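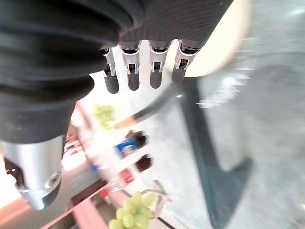

Print | E-mail

Two Hands, One Bunch: Inside the Pollero Planner
July 15, 2026 | By the Onico software team

We love grapes! They squash, they swing, and they never hold the same shape from one grab to the next, and that makes them a wonderful workout for Pollero, our two-arm motion planner. We've been building it since December, and this gallery shows the work it does with fruit, a round dish and a glass table. The notes are for anyone who enjoys the software side as much as the hardware.

Glass is the fun part. A depth sensor can look straight through a tabletop and report the rug below, so our perception module, Marulanda, keeps two guesses about where the surface is and lets them argue for a few cycles before the arms get a plan.
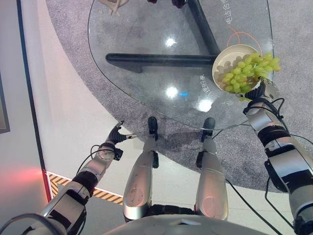 Holding a full bowl is its own problem. The planner treats the bowl and its load as one body with a soft top, and it puts a limit on how fast the wrist may turn. Our regression suite now has 1,847 recorded plans in it, and 1,011 of those have a bowl somewhere in them — we may be a little bit obsessed.

Picking a grasp point is where Marulanda really shines. It looks for the stem first and scores each candidate by how much fruit would hang below the fingers. If the stem is hidden it falls back to the densest part of the bunch, with a much gentler closing speed.
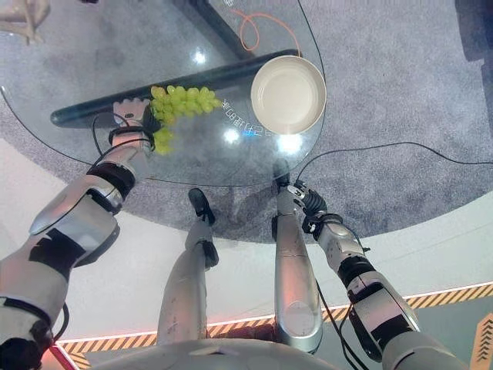
The free hand matters too. Pollero gives it a waiting pose close to the action, so it can join in without a long swing across the body. That one change took 40 lines of code, and we still grin every time we read the diff.

Everything runs through Dratthorpe, our replay tool, which lets us scrub through joint targets and contact estimates side by side. Over 92 saved views and counting!
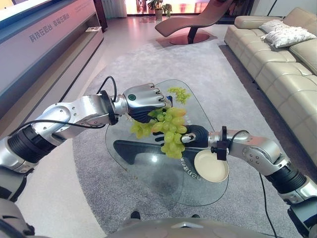
Both arms on one bunch of grapes, one hand closed over the top and the other supporting it from below.

Next on our list is a faster replan when a stem slips. More pictures when we get there.

Print | E-mail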